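Unit 5: Where the examples come from

Theresia Bachmann. Handout for the second half of the module. Bring it to the practical.

Last time we took the training set as given. A file arrives, it has 3,000 episodes in it, the loss goes down, everyone is pleased. I would like you to be less pleased. Somebody sat with a robot arm and made each of those episodes, and most of what the policy can and can't do was settled then.

The word "diverse" turns up in nearly every write-up of this kind of work. Treat it as a claim that needs checking. The Jekari set, which you will use in the practical, calls itself diverse on the strength of its object list. Mathias Aigner went through 393 of its episodes by hand and found the same few starting layouts coming back again and again, with the objects nudged a little. A model can score well on that by learning where things usually are.

Tabletop sets like to borrow from the kitchen: a plate, a colander, a ketchup bottle, a strawberry or two. The props are cheap and the task names sound useful. Whether a policy trained on them knows anything about kitchens is another matter, and I have yet to see a good test of it.
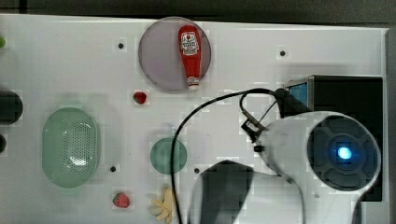

Should failed attempts be kept in the set?
Keep them, but label them as failures and say at what point they went wrong. A set with only clean successes never shows the model how to get out of trouble, and a set with unlabelled failures teaches it to copy them.

The next thing to distrust is the operator. People get better during a session and then they get tired. Early episodes are slow, with pauses before the grasp; later ones cut corners. In the Pirkano sessions one person produced 77 episodes in an afternoon, and the last stretch looks like a different task. If you split by time, your test set measures fatigue. If you split at random, near-copies land on both sides and your score is flattering nonsense. Split by session and operator, and report both.

Then the instructions. "Put the strawberry on the plate" is clear until there are two strawberries. If the operator always picks the nearer one, that habit is in the data and nowhere in the label. Hubmann's notes (reading list) are good on this, though I think he is too hopeful about fixing labels afterwards.

For the practical: take one task, write down every choice the operator has to make that the instruction leaves open, and check which way it went in each episode you are given. Two pages at most. I don't want a graph unless you can say what would have made it look different.

Comments

katley_r: Is the split by session meant to be done before or after we throw out the broken recordings?

T. Bachmann: Before. And list what you threw out.

M. Aigner: The layout counts are from the February version, in case yours don't match.

Questions to Theresia Bachmann at the module desk | Back to top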